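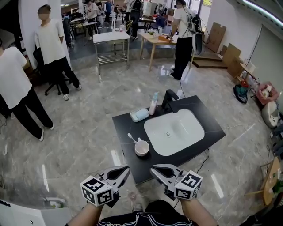 Sink counter, pump bottle and toothbrush

Date: 8/10/24
Subject: Re: [Vurnavau] Is season two worth it?

Hi all,

Sorry for the long reply, but I've been itching to talk about this show since January! Ignacio Calvo wrote:

> I gave up on Vurnavau after the lighthouse episode. Too many
> ghosts, too little of the sisters. Does it pick up again, or
> should I spend my evenings on something else?

Oh, please don't give up, Ignacio! The lighthouse one is the low point, I promise (I nearly quit there myself and went back to my old Magyar tapes). The very next episode puts the sisters back in the same house, and the long quarrel on the stairs is as good as anything in the first year. I still don't love the new music, and Inspector Skement gets far too many speeches, but by the time the ferry comes back you'll be glad you stayed.

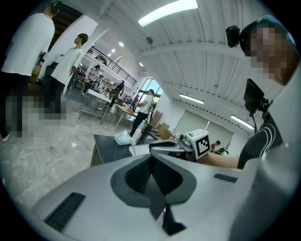

Where to pick it up again

If you're short on time, skip straight to episode 17. You'll miss the business with the stolen bell, and I don't think you'll mind one bit. Then watch the last 2 together, late, with the lights off. My husband wandered in halfway through, asked who everybody was, and ended up staying till the credits!

The Astix box set has the longer cut of the finale, by the way, and the extra talk in the kitchen is lovely.
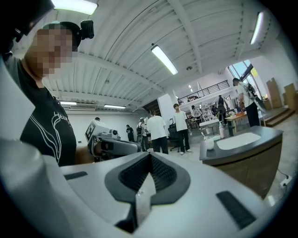 Black T-shirt with white line graphics

Write back when you get to the ferry, I want to hear what you think.

Warmly,
Dot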